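Ticket: Right arm stops before it reaches the bottle in the fridge
Project: Matos (home build, two arms, head camera)
Opened: Monday, January 14, 2019
Status: Open
Controller: Flarkitmont board, firmware 7

Problem

I try to teach Matos to take a bottle out of my mini refrigerator and put it on the desk beside it. With the desk alone everything is fine. With the fridge, the right arm goes forward, then stops short of the drawer and gives "path not found". In the last session it failed 11 times out of 30.

What I have checked

Joint zero positions: correct, I did them again on both arms.
Gripper force: not the reason, the fingers never touch the bottle in the failed runs.
Power supply: steady during the whole movement.
Network: no lost messages in the log.

I start every run in the same way. The fridge door is open, one bottle lies in the drawer with the yellow cap to the right, and another one stands on the desk.

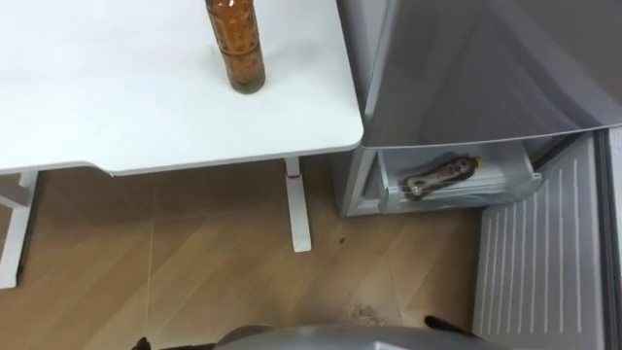
My first idea was the depth data. The drawer is clear plastic and the door is glossy, so the planner may see points where there is only air. I put paper tape on the drawer lip and ran it again – a little better, but the error is still there.

My second idea is the safety distance in the Clurkelano planner. It was set to 100 mm in September, when the robot worked only at the desk. Between the door and the desk corner this is maybe too much. I changed it to 30 mm and the arm reached the drawer, but the elbow came too near to the door and I pressed the stop button.

Questions

Can I set a different safety distance for the elbow and for the fingers? I did not find it in the manual.
Is it possible to mark the open door as a fixed object, so the depth points there are ignored?

I can attach the full log if it is useful. Until I have an answer I run the arm only at low speed.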